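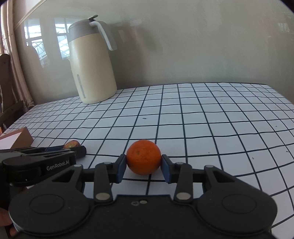
Costello Fruit Handling Study
Progress report to the Brarau Fund, second period
Prepared by Treasa Phelan, Novimeck

1. Purpose of the report

This report covers work on the sorting and packing of loose citrus between the start of the period and the end of October. It sets out what was done against the agreed plan, what has slipped, and what is proposed for the remaining months. Spending is reported separately on the fund's own form.

2. Position against plan

The plan called for 1000 fruit to be sorted, packed and inspected by the end of the period. The full 1000 have been through the bench and all have an entry in the log. Of these, 185 were set aside at inspection and did not go forward to packing. The set-aside fruit were kept for the storage comparison described in section 5.

Work package 2 (bench layout) is complete. Work package 3 (packing order and box fill) is under way. Work package 4 (storage) started late and is the only part of the plan now behind.

3. Fruit supply and grading

Oranges are bought loose from the wholesaler and rested overnight at room temperature before handling. Waxed and unwaxed lots are kept apart and logged under separate lot letters. In the first period the two were mixed in one crate on several mornings, and the results for those mornings have been left out of the tables.

Each orange is graded for skin condition before it is moved. The grading sheet has entries for colour, dimpling, blemish and stem end. Small dull spots on otherwise sound skin caused most of the disagreement between graders. The first version of the sheet had a single box for "marked", and two people grading the same lot could differ widely. The revised sheet separates surface discolouration from broken skin. A discoloured spot no longer sends a fruit to the set-aside crate if the skin over it is whole and firm. Lots graded before the change have not been regraded, and are flagged in the log with an asterisk.

Shaded or darker undersides are also recorded wrongly at times under the bench lamp. Graders now turn the fruit once before entering a colour.

4. Picking up and placing

Fruit are held across the widest part, with contact on opposite sides, and lifted clear before being moved sideways. Dragging across the table top was stopped early in the period after scuffing was found on the unwaxed lots. Placing is done stem end up where the fruit allows it. Where an orange will not sit, it is laid against its neighbour and the next row is started from the opposite side of the box.

Contact pads are wiped at the start of each lot and again at midday. Citrus oil builds up on them more quickly with unwaxed fruit, and the wiping interval for those lots may need to be shortened.

Cardboard boxes proved more troublesome than the fruit. The first supply bowed at the long sides when the bottom layer was full, which left gaps at the corners and allowed movement in the top layer. The Skusent boxes now in use are stiffer and the bottom layer holds its pattern. They cost more per unit — the difference has been met from the consumables line and no transfer is requested.

5. Storage comparison

Packed boxes and set-aside fruit are held in the same cool room on separate shelves. The room was not available until late in the period owing to a fault with the door seal at the Costello site. Inspection is by eye and by weight, with soft fruit removed and logged at each visit. No results are offered at this stage, as the earliest boxes have not reached their final inspection.

6. Changes requested

We ask the fund to agree the following:

Work package 4 to run on into the next period, with no change to the total budget.

The revised grading sheet to be accepted as the reference version for all remaining lots.

Small soft citrus to be dropped from the plan. Trial handling of mixed fruit took up bench time, and the size range was too wide for the present box pattern.

7. Next period

Handling will move to the afternoon, starting at 2, to leave the morning for grading. A second grader is to be trained on the revised sheet before the next lot arrives. The box fill tables will be issued in draft once work package 3 closes, with the storage tables to follow separately.

Related items
Costello Fruit Handling Study: first period report
Grading sheet, revised version, with notes for graders
Skusent box trial: side stiffness and layer pattern
Brarau Fund: guidance on reporting and budget transfers
Novimeck: current projects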